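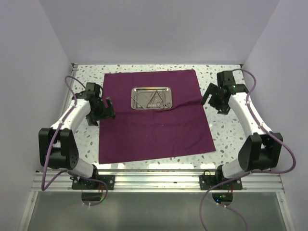
A steel tray on a purple cloth.

Your questions about the soil moisture probes, answered

Last updated 3/22/21

I put three Pomus moisture probes in the ground at my place outside Bornley and wrote a couple of posts about them, and ever since then my inbox has been full of the same handful of questions. So I've put the answers on one page. I grow apples and a bit of squash, I'm no engineer, and I paid for my own kit.

What does a probe do all day?

It sits in the soil and takes a reading every so often, then sends it to a little box on the shed wall, and the box sends it to my phone. You get a line on a graph that goes up when it rains or you irrigate and slides back down as the trees drink. That's it really! I look at mine over breakfast.

How deep do you put them?

I've got sensors at two depths, one up where most of the feeding roots are and one a good bit lower. The shallow one tells me when to start watering. The deep one tells me when to stop, and that's the one that has saved me money. If the deep line is climbing, I'm watering the subsoil and paying for it.

Do I need one in every block?

No, and please don't let anyone sell you that. Go by soil. My top field is sandy and the bottom one is heavy clay (you could throw pots with it), so each of those gets a probe. The third is in the young trees along the lane, which dry out faster than anything else I grow.

My readings look mad. Is it broken?

Probably not. Nine times out of ten it's an air gap. If the hole is even slightly too big, the probe reads bone dry, then soaking wet the minute water runs down the side, then dry again. Pull it out, mix some of the dug soil with water until it's like thick porridge, pour that in and push the probe back down. Give it a week or two to settle before you believe a word it says.

Do I have to calibrate it?

There's a menu where you pick your soil type and I'd start there. After that I go out with a spade and have a feel. I squeeze a handful, look at the graph, and write down what the number was when the soil felt right to me. Those are my own markers now and I trust them more than the factory ones. Your numbers will be different from mine, so I'm not going to post them, sorry.

Which did you look at before buying?

I borrowed a Villanueva set for one season and liked the app a lot, but the cable was too short for where I wanted the box. The Plostmont one was cheaper to buy and then wanted a yearly subscription, and I've got enough of those. None of them was bad.

What about signal?

Mine manages fine from the far hedge, with a fat row of poplars in the way. The longest run is 201 metres. In full leaf it drops the odd reading in July, which doesn't bother me as the gaps fill in later when it catches up.

How long do the batteries last?

I change mine every winter when I lift the boxes for cleaning, whether they need it or not. I've only had one go flat early and that was a cheap battery. Buy decent ones.

Will the mower get it?

It will if you let it! I lost a cable to the flail in the first year. Now everything is buried in old hosepipe and each probe has a tall cane with a rag on it. It looks daft but it works.

Did you save any water?

Yes. I cut out four waterings last summer that I would have done out of habit, just because the top of the ground looked dusty. The apples sized up the same as ever. I can't promise you the same on your soil, and in a wet year you may not notice any difference at all.

Can I use one in a polytunnel?

I've had one in with the squash and it coped. Keep it away from the drip line itself, halfway between emitters is good, or it'll tell you everything is lovely when the rest of the bed is parched.

Can I come and see them?

You can, by arrangement, outside of picking. Bring boots, the bottom gate is a bog until late spring.

If yours isn't covered, use the contact form and I'll add it when I next get a rainy afternoon.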